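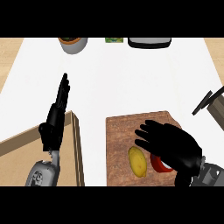 Can a robot clear my kitchen counter yet?

Sort of! I get this one more than any other (hi, Thu Lâm, who has asked me twice). Picking a lemon up off a cutting board is the kind of chore I'd call nearly there, at least in simulation, where I do most of my tinkering. A whole messy counter is another story.

Why do you always test with fruit?

Lemons are cheap, they roll, and no two are quite the same shape. In the Zondley project I ran 200 tries with one setup, and 51 of them went wrong at the grip – usually a finger landing a little too far over.

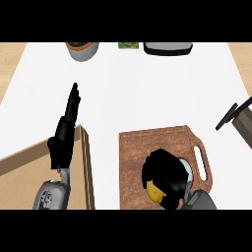 Letting go is its own headache, too. You want the thing set down in the box, and a hand that opens too early just drops it wherever it happens to be.

So should I wait to buy one?

I would. Josiane Jacquet and I have a bet going on dishes, and I said 5 years. Ask me again in June, I may have changed my mind!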